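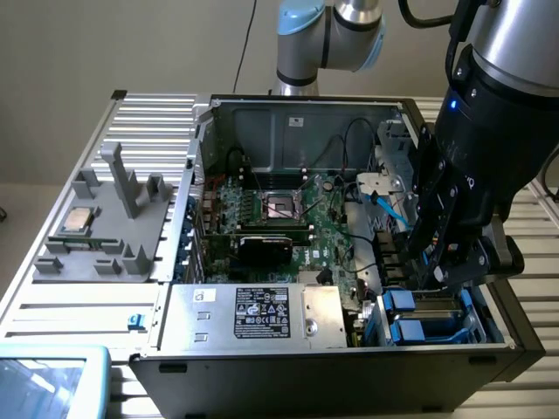
Reading time: 2 minutes

Workshop Tips: Building and Storing Yard Signs for a Local Race

By Wakana Ikeda

Ward races in Kilden are mostly fought with yard signs, and most of those signs are assembled in garages. These notes cover corrugated plastic panels on wire stakes, plus the larger wood-framed signs used on corner lots.

Check the rules first
Read the sign section of the city code before cutting anything. Look for maximum panel area, maximum height above grade, setback from the sidewalk, and the removal deadline after the election. The strip between sidewalk and curb is usually public right-of-way even where the homeowner mows it. Signs placed there can be pulled by the street department.

Cutting panels
Cut with the flutes running vertically so the stakes will slide in. Use a fresh utility blade and a steel straightedge, and score the top skin before cutting through. Change the blade when the edge starts to fuzz. For a batch of 60 or more, clamp a stop block to the bench and feed each sheet against it.

Paint and lettering
Wipe panels with rubbing alcohol and let them dry. Most latex paint will peel from bare plastic, so use a spray paint labeled for plastic or cut vinyl letters. Keep the surname at least a third of the panel height. The "paid for by" line, where required, goes on before the panels are stacked. Adding it later by marker takes a full evening and the ink fades by October.

Wire stakes
Insert the stake before going outside. In hard clay, make pilot holes with a length of rebar and a hand sledge, 2 per sign. Do not drive the stake by hitting the panel. Call the utility locating service before setting wood posts.

Wood-framed signs
Use 2x2 lumber for the frame and exterior screws throughout. Drill the plastic slightly oversize and fit a wide washer under each screw head; the panel expands in the afternoon sun and will buckle if pinned tight. Add one diagonal brace at the back.

After the election
Walk the address list, marking off each sign as it comes up. Theophilus Boateng's crew recovered 43 signs in one afternoon with a pickup and a printed map sorted by street. Rinse off mud, dry the panels, and store them flat, face to face with kraft paper between. Bundle the stakes separately with the prongs pointing the same way. An undated panel with no office named on it can be used again next cycle.

Filed under: Workshop, Civic Projects, Storage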